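Virkville Residences Forum
Board: Housekeeping and Linen
Topic: Fitting of bottom sheets in the guest rooms

LinenOffice_V
Posted April 5, 2019

Colleagues are asked to note that the linen office has received several remarks concerning bottom sheets which come away from the corner of the mattress. The remarks relate to the large beds in the guest rooms, where the white striped sheets are in use. The item code for these sheets is 3166.

The present instruction reads as follows. The sheet is to be laid from the head end, smoothed towards the foot, and tucked at the foot first. The head corners are done last, with the pillows already in position. The linen office would welcome comments on whether this order should be kept when the instruction is reissued in June.

northwing_supervisor

Thank you for raising this matter. In the north wing we have not followed the present order for a considerable time. Our staff fit both head corners before anything else and place the pillows at the very end. A pillow lying on the bed weighs the sheet down at the place where it has to be lifted, and the corner is then tucked too shallow.

I would ask that the instruction be changed accordingly.

Rm_Attendant_East

With respect to the previous poster, I cannot agree. The pillows are put on early in the east wing so that they do not have to be placed on a chair or, worse, on the floor. If the pillow is set back towards the headboard there is enough room for the hand to work. The difficulty lies with the size of the sheets. Those supplied by Wunderlich hang well over the side, but the newer delivery from Nendis is shorter after washing, and no order of work will keep a short sheet under a deep mattress.

LinenOffice_V

The point concerning the Nendis delivery is noted. Would the poster please state whether the sheets in question were washed on the usual programme?

Rm_Attendant_East

They were. I measured one against an unwashed sheet from the same parcel and found a difference of 3 cm in the length. I accept that this is a single sheet and that others should be measured before anything is returned.

laundry_desk

The laundry wishes to add that the sheets are passed through the Rollix press and are folded by the long side. If the fold is opened on the wrong side of the bed, the stripe runs at a slant and the sheet has to be turned. Many attendants do not turn it, as the stripe is white on white and hardly shows. The sheet then lies askew, with too much cloth at one corner and too little at the one opposite. Before sheets are sent back to the supplier, it may be worth checking that they are being laid straight.

northwing_supervisor

I had not considered this and shall ask that it be looked at. It does not alter my view on the pillows.

For the benefit of newer members, the corner itself is done in the north wing in this manner:

Stand at the side of the bed, close to the corner.
Take hold of the sheet a short way in from its edge and lift it clear of the mattress.
Draw it outwards – not upwards – until the creases along the top have gone.
Lower it over the side, and tuck it under with the flat of the hand.

dayshift_2

I should like to question the third step. Drawing the sheet outwards at one corner only pulls the middle out of place, and the middle must then be smoothed a second time. I was taught to leave the top creased until all corners are under, and to smooth the bed once. With 600 sheets going through the wing in a busy month, a second smoothing is a real cost in time.

northwing_supervisor

The creases may be left if they are slight. Deep folds that run out from the corner do not lie flat afterwards, in my experience, and guests remark on them.

LinenOffice_V

The office is grateful for all contributions. Pending the new instruction, the wings may continue with their own order of work as regards the pillows. Attendants are requested to check the direction of the stripe before tucking, and to set aside any Nendis sheet that does not reach under the mattress on both sides. Sheets set aside should be marked with the room number and left at the laundry desk.
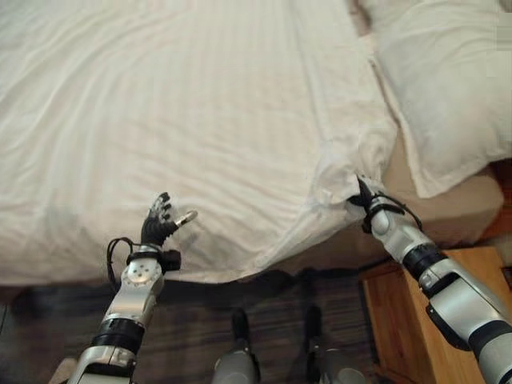 Bottom sheet lifted at the corner, side of mattress exposed, pillow in position.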